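Subject: Re: [shopbots] Are we there yet with wiping and sorting?
From: Valov
Thursday, 7:40 am

Hong wrote:
> The Brusbridge people quoted us 2870 for the arm and gripper,
> and they say it will wipe down panels and sort the small parts
> bin by December. Why is everybody on this list so gloomy?

Gloomy because I've read the same promise before, with a different month in it. Hullside paid 3000 for theirs and it still gets a person standing next to it all shift. Their log for wiping has 689 tries in it. I asked how many of those left a panel that the next station would accept, and I'm still waiting for the number.

Picking up a part that sits where you put it is fine, I grant you that. Cleaning is another matter. You have to see the mark, decide if it's dirt or shade or a scratch, press hard enough, and then look again. My nephew can do it at nine years old, badly – and he is still ahead.

The piece of work we keep arguing over, from close up: 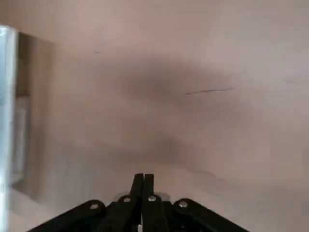
Hong wrote back off list that I'm asking too much, that a machine which does half the panels overnight is still half the panels, and that a person can do the rest after coffee. Fine, but somebody has to check all of them to find out which half. Put that time in the quote next to the 2870 and send it around again.

Valov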